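How Does a Cut Close Itself Up?

Last October I sliced my thumb opening a can of peaches. I yelled, I hopped, I wrapped it in a dish towel. A couple of weeks later all I had was a pink line. So where did the cut go?

First, your body plugs the leak. Blood carries tiny bits called platelets, and when they bump into a torn blood vessel they get sticky and pile up. Then stringy stuff called fibrin weaves a net over the pile. That net dries out on top and you get a scab (please don't pick it!).

Next comes the cleanup crew. White blood cells squeeze out of your blood vessels and gobble up germs. That's why a new cut can look puffy and feel warm — lots of extra blood is rushing over there.

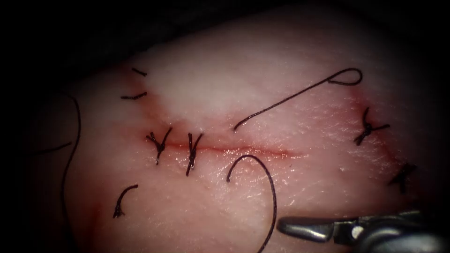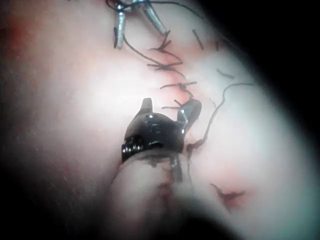
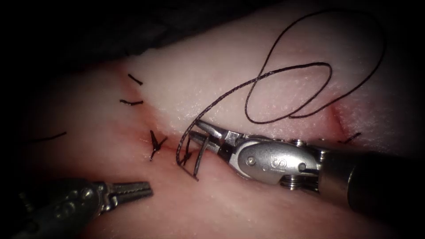
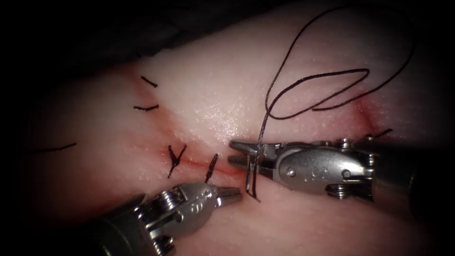 BODY QUESTIONS

Now for my favorite part, the building. Skin cells at the edges start crawling toward each other, under the scab, until they meet in the middle. Deeper down, other cells make collagen, a tough kind of rope that holds you together. If the edges are far apart, that's a lot of crawling! Stitches hold them close so the trip is short.

The new collagen goes in fast and messy, and your body spends months tidying it. Even then it's never quite as strong as the old skin. Scars don't grow hair or sweat much, either. Go look at one of yours and see.

My dog Lobo has a scar on his ear and he's very proud of it.

Written by Araceli Mateos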